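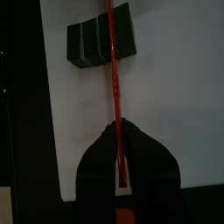 I finally replaced the caulk around the tub last month. The old bead had been there since before we moved to Plellham, and it had gone gray along the back wall and started lifting near the faucet.

Getting the old stuff out took most of the work. I scored both edges with a utility knife, pulled what would come, and went after the rest with a plastic scraper. Then I wiped the joint down with rubbing alcohol and left it overnight with the fan on.

I bought 3 tubes of a white silicone from Brevus and used a little under two. The tub is a standard size, so I could have gotten by with fewer, but I wanted a spare for the kitchen sink. Before starting, I filled the tub with water so the gap would open as far as it ever does. I drained it the next morning.

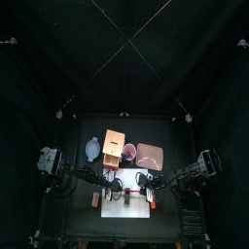 A dark tabletop with black fabric all around.

Masking tape helped. I ran one strip on the tile and one on the tub, leaving a narrow gap between them, and cut the nozzle smaller than I thought I needed. I did one wall at a time, smoothed it with a wet finger, and pulled the tape right away. On the first wall I waited too long and the edge came up ragged. I had to scrape off a short section and do it over.

The label said 30 minutes before it could get wet. We gave it a full day and showered in the basement.

The corner by the window still isn't as neat as the rest. I may redo it in October, when I have the tools out for the back door. The door frame needs paintable caulk, so the leftover silicone will stay on the shelf until I get to the sink.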